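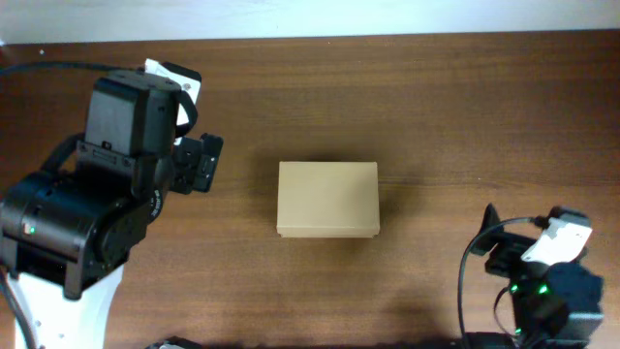

How much does a bimanual policy lose when the head camera is moved between training and test? With the single-view baseline, most of its success on the lid task and nearly half on the sorting task; with the recipe in this section, far less on both.

4. Experiments

4.1 Setup

All experiments use the Tokcombe workstation, a tabletop setup with two arms mounted along the near edge of a wooden table, each with a parallel gripper. Both arms are position controlled. The head camera looks down at the table from above and behind the arm bases. We treat this camera as the only view whose pose may change, and we report every result with the policy frozen.

The training data is the Skanunley set, which holds 3354 teleoperated episodes. Of these, 894 were recorded after the head mount was lowered and tilted, and we hold them out from the baseline. The operators worked without a script. They were told the goal of each episode and were free to choose which arm to use first, so the data contains a mix of left-first and right-first solutions to the same task.

We consider two tasks.

Lid removal. A small closed cardboard box is placed near the center of the table. One arm steadies the box and the other lifts the lid and sets it down beside the box. An episode counts as a success if the lid is clear of the box and the box is still upright at the end.

Sorting. An open box and several small items are placed on the table. Items of one named type must end up in the box and items of any other type must end up outside it. Items may start on either side, so the policy sometimes has to take things out before it puts others in. Pens and tape rolls were used most often, since both are easy to replace and they call for quite different grasps.

4.2 Methods compared

Single-view is a standard action-chunking policy trained on the original camera pose only. Mixed-view is the same network trained on the full set, with no information on which pose each episode came from. Pfister is our method. It adds a short calibration input, computed once at the start of each episode from the positions of the two arm bases in the head view, and trains on the full set. Cukov is Pfister without the wrist views, and we include it to see how much of the gain comes from the head camera alone.

All four share the same image encoder, the same chunk length and the same number of training steps. We did not tune any of them on the shifted pose.

4.3 Grasp timing under a shifted view

Success rate alone hides an important part of the failure. When the head view shifts, the single-view policy often reaches the correct item but closes the gripper too early, a small distance above the object. It then carries on with the rest of the motion as if it were holding something. We call this an empty carry. In the sorting task an empty carry is costly, as the policy rarely goes back for the item it missed.

Empty carries are most common inside the box. The walls hide part of the item from the head camera once the gripper is low, and the policy has to rely on the wrist view or on its own estimate of depth.

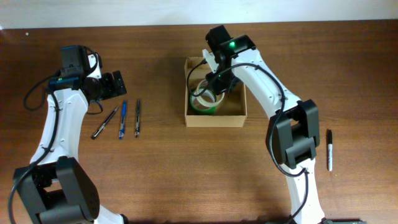

Figure 3. Sorting task. The right gripper is lowered into the open box over two rolls of tape; three pens lie beside the left arm's wrist.

Flat items are harder in this respect than tall ones. A roll lying on the bottom of the box offers only a low rim to hold, and a gripper that closes early passes over it without contact. Pens on the bare table are less affected. They are thin, but their whole outline stays in view for most of the approach, and the policy usually corrects its height before closing.

4.4 Results

On lid removal with the shifted camera, Pfister succeeds in 91 percent of trials. On sorting under the same conditions it succeeds in 70 percent. Mixed-view falls between Pfister and the baseline on both tasks, and the gap between Mixed-view and Pfister is wider on sorting. We take this to mean that extra views help with coarse reaching, while the calibration input helps mainly with height.

Cukov matches Pfister on lid removal but drops clearly on sorting — nearly all of its added failures are empty carries inside the box. The wrist views are therefore still needed for low grasps, even when the head camera pose is known.

We also looked at which arm the policy chose to move first. The shift had no visible effect on this choice for any method. Failures that began with a wrong choice of arm were rare, and we left them in the totals.

4.5 Limitations

The calibration input assumes that both arm bases are at least partly in view at the start of an episode. If one is fully hidden, the input is filled with its training mean, and performance falls to the level of Mixed-view. We tested only one shifted pose. Larger changes, such as moving the camera to the side of the table, would probably need new demonstrations.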